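Home | Stories | Poems | Serials | About | Submit

The Night Ferry to Droltside

My grandmother told me there were two kinds of weather on the Droltside crossing, the kind you could eat in and the kind you couldn't, and I was eleven before I had the luck to meet the second.

Oh, it was glorious! It was December, pitch black by four, and the Flovinel came round the harbour wall with every one of her lamps lit and her horn going like a cow with a grievance. I had a new coat and a bag of ginger biscuits and I was going across on my own to stay the winter with my aunt, who had a bakery on the front and a spare bed over the ovens. I had been looking forward to it for so long that I'd stopped sleeping properly.

The purser looked at my ticket and then at me. "Number 243," he said. "You'll want to be on the left side, near the middle. Less of the up and down."

I went straight to the front, where there was most of the up and down.

We passed the Conneely light at half past five. I'd only ever seen it from our kitchen window, a little wink on the edge of things, and now it was enormous, a great white arm swinging over the deck so that everybody's face came up bright and then went away again. An old man beside me took off his hat to it each time. I hadn't a hat, so I saluted. He seemed to think that was quite correct.

After the light the sea got up properly. Cups went. A dog was sick into somebody's shopping. There were 16 of us in the front saloon by then and we slid along the benches together, all one way and then all the other, and a woman with a cello case began to laugh and couldn't stop, and then none of us could. I have been to weddings since that weren't half as merry.

When I'd worn myself out the stewardess brought me an armful of blankets from the locker and made me a nest in the corner seat – she was very firm about it – and told me to shut my eyes and think of fields.
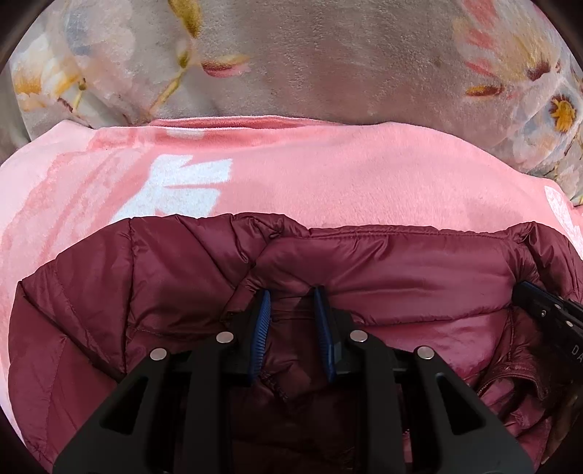 Pink fleece and flowers on grey.

I did try. But I could hear the engines talking under the floor, and I could hear the old man telling the cello woman about the Trirnex, which had gone down off the point with 309 barrels of treacle in her. For a month afterwards, he said, the gulls had walked about on the beach lifting their feet up very high. I lay there and loved those gulls. I wanted to see the beach at once. I wanted to know if you could still taste it in the sand, and the next morning I went down before breakfast and found out, and my aunt had to rinse my mouth with salt water, and then laughed at herself for using salt.

But that was the next morning. That night I must have slept in the end, for the next thing I knew the floor was still and there was a smell of rope and coal and, very faintly, bread. The stewardess had my bag. The cello had gone ahead down the gangway on the shoulders of two deckhands, like a king. And at the bottom, in her apron, with flour up to both elbows and a lantern in her hand, stood my aunt, shouting my name at entirely the wrong child.

I ran. I left the last of the ginger biscuits on the seat and I didn't go back for them.

"Well?" she said, when we'd sorted out which one I was. "Was it rough?"

"It was awful," I said. "When can I do it again?"

She held up the lantern and had a good look at me. Then she gave me a bun out of her apron pocket, still warm, and we went up the hill.

Posted 11th March | 11 comments | Share | Next story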